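Counter clutter: toaster AND toaster oven?

jomar_agbayani
We've got white marble-look counters and everything lives on them. The toaster oven and the two-slot toaster take up the whole left end, with the kettle below.
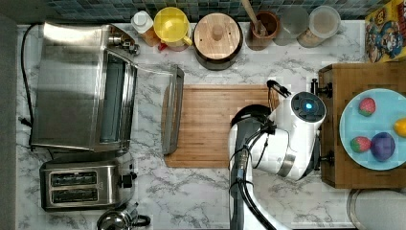
I'd like to keep one and give the other to my sister in April. Which goes?

3 replies · 23 shares

lerik
Lose the toaster. The oven does toast.

testden
Disagree. Ours takes 7 minutes for two slices — I'd keep both and move the jars to a cupboard.

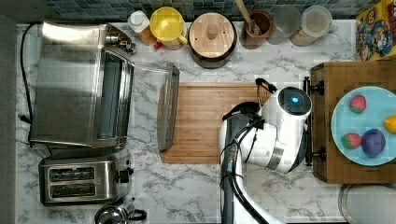
Toaster oven with the door open, cutting board beside it.

lerik
The jars take up hardly any room. That oven door opens sideways across the counter, so that's prep space gone.

jomar_agbayani
Fair. The cereal could go in the pantry too. I'll try a week with the toaster put away.
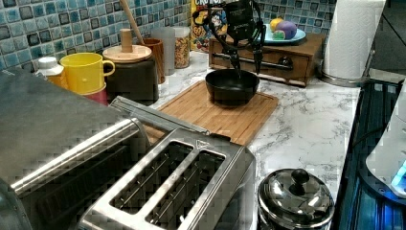
Related: Bamboo boards, oil or no oil?
4 comments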